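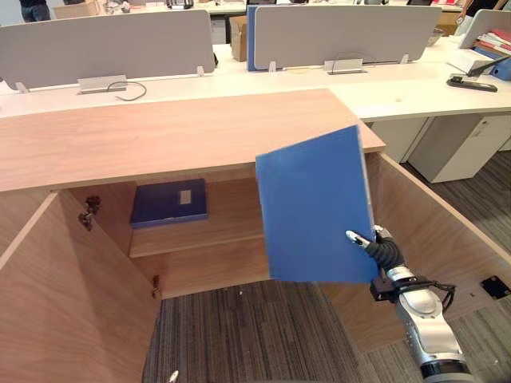
Records and Office Practice
Handout 5: Low cabinets, box files and binders
Mimska course, part 4. Room 204.

1. Scope

These notes cover paper files kept in closed two-door cabinets beside a desk. Open shelving and suspended filing were covered in Handout 4. Scanned records are outside this part of the course.

2. Terms

Box file: a rigid case with a lid. It can be stored upright or flat, and loose papers stay inside in either position.

Binder: a cover with a ring or lever mechanism. Papers must be punched.

Folder: a flat cover, with or without flaps. It holds a small amount of paper and does not stand without support.

Active file: a file opened at least once in the current quarter.

Dormant file: a file kept for reference or for a retention period, not opened in the current quarter.

The terms are often mixed in practice. In the Brenimari exercise set "file" means any of the three covers, and the index column "Type" shows which one applies.

3. The cabinet

A cabinet with one shelf gives two storage levels. The shelf level is used for active files, the lower level for dormant files and for heavy items. Before assigning files, measure the clear height under the shelf, the clear height above it, and the depth from the back panel to the closed door. The depth is measured with the door closed. A binder that fits with the door open may still press against a catch or hinge.

Hinged doors need free floor area in front of the cabinet. Both doors should open fully before a file is taken out or put back. With one door closed, wide covers catch on the edge and the corners wear.

The top of the cabinet is a work surface. It is used for sorting during a filing session and cleared at the end. Files left on top are recorded as out.

4. Position of files

Upright storage is preferred where a row is at least two-thirds full. In a short row, covers lean and the spines become hard to read. Files in a short row are laid flat, with the label facing up. A dark box file lying on a shelf can be identified by a small white label on its upper face, provided that the label carries the full reference. The stack should not exceed three box files. The one used most often goes on top.
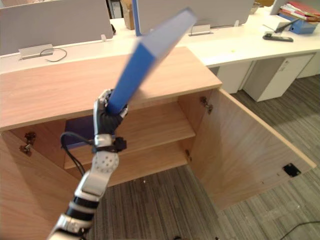

Returning a file is a separate step from using it, and the Görtz procedure treats it that way. The reference is checked against the index, the out card is removed, and the file goes back to its recorded level. Binders are handled closed. A steeply tilted binder, such as the blue one over the cabinet top, puts the weight of its contents on one end, so the mechanism must be locked before lifting. The doors are closed after the last file of the session.

5. Labels and index

Each reference has a cabinet number, a level letter (S for shelf, L for lower) and a running number. Example: 13-S-4 is the fourth file on the shelf level of cabinet 13. Color is a secondary mark only. Two blue covers in one cabinet must still be distinguishable by reference.

The index sheet is kept inside the left door. Changes are entered on the same day.

6. Exercise

Use the Dralance file list. Assign each file to a level, state whether it is stored upright or flat, and write its reference. Bring the completed sheet to the next class.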